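¿En qué orden leo las novelas de Groltach?
Erhan Soylu
¡Hola a todos! Me regalaron el primer tomo de la saga de Groltach (500 páginas, de una autora que no conocía) y me ha encantado, pero veo que hay precuelas y ya no sé por dónde seguir. ¿Orden de publicación o cronología interna?
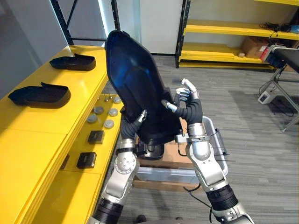 Me da un poco de miedo estropearme el final, la verdad.

Mhairi Gunn
Publicación, siempre. La precuela, Plikville, da por sabido quién es Jirnero, y leerla antes te quita media sorpresa —a mí me pasó, y todavía me duele—. Luego ya relees con calma, que se disfruta muchísimo.

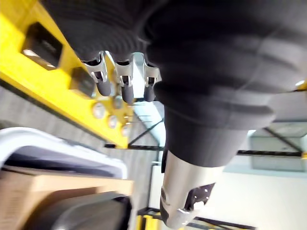

Mano robótica de cerca, con tres dedos hacia abajo.

Lewis Kerr
Yo empecé por el 4 y tan contento.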